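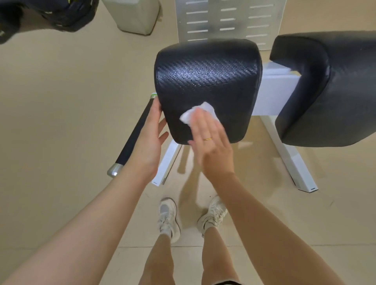
Peach cobbler topping still doughy underneath

Posted by Skitico in Baking Help

I've made the same peach cobbler 3 times this month and each time the biscuit topping is brown on top but raw where it touches the fruit. I use a 2-quart glass dish, frozen peaches straight from the bag, and bake at 375 for 40 minutes. The biscuits are dropped on with a spoon. If I leave it in longer the tops get too dark. Is it the oven, the dish or the peaches?

Plerano
It's the frozen peaches. The dough is sitting on cold fruit and the bottom doesn't start cooking until the fruit heats up. Put the peaches, sugar and cornstarch in the dish and bake them alone until you see bubbles at the edges. Mine takes 20 minutes. Then drop the dough on and bake until a toothpick comes out of the middle biscuit clean. Leave gaps between the spoonfuls so steam can get out. If the tops brown early, lay foil over them loosely.

Jakubowski
I just use canned. Never had this problem. Drain them first though, my sister didn't and it was soup.

Studine
Agree with heating the fruit first. I would also look at how big your biscuits are. I used to make 6 large ones and the middle was always gummy. Now I make 12 small ones from the same dough and flatten each one a little – they cook through in 25 minutes at 375. Thawed peaches give off a lot of juice, so I add 2 extra teaspoons of cornstarch. Let it sit half an hour before you serve it. The bottoms will always be a bit soft from the juice, but they shouldn't taste like flour.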